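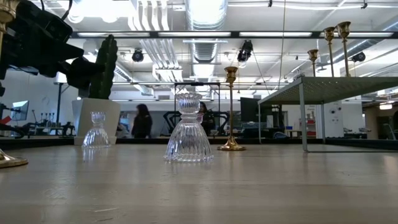 Part 2: How a Robot Arm Picks Up a Candlestick

This page is for readers ages nine and up. It covers one job in the Toltetgate shared workshop build: teaching robot arms to set out candlesticks and glass candle holders on a table.

A robot arm is a chain of stiff pieces called links. The places where the links bend are called joints, and each joint has a motor. To reach a candlestick, the computer works out how far every joint must turn. It then sends the numbers to the motors, 20 times a second.

Glass is harder for a computer to find than brass. Light goes through it, so the computer may get the color of the table instead. Brass has a different problem – it shines, and a bright spot can look like an edge.

Two arms can reach more of a table than one. They must also keep out of each other's way, so our program, Klinhom, checks both paths before either arm moves.
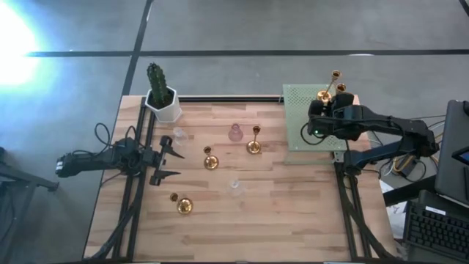
Drometti asked why the arms cannot simply be told where each candlestick is. They can, but then a candlestick moved by the width of a finger would be missed. The program has to look again each time.

Gripping

The hand of the arm is called a gripper. Ours has two fingers that open and close. A grip has four steps:

1. Open the fingers wider than the stem.
2. Move until the stem is between them.
3. Close slowly.
4. Stop when the motor feels a push back.

Step 4 matters most with glass. A thin stem is a better target than a wide base – the fingers fit on both sides of it.

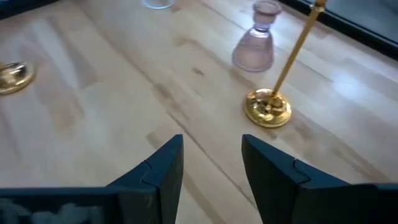
Page last changed: July (version 254)

Practice

We have saved 1,404 practice grips so far. Each is stored with a note saying whether the object stayed in the fingers. Dropped objects are kept in the list too, so the program can compare.

Words to know

Link: a stiff piece of the arm.
Joint: a place where the arm bends.
Gripper: the part that holds things.

Part 3 covers putting an object down.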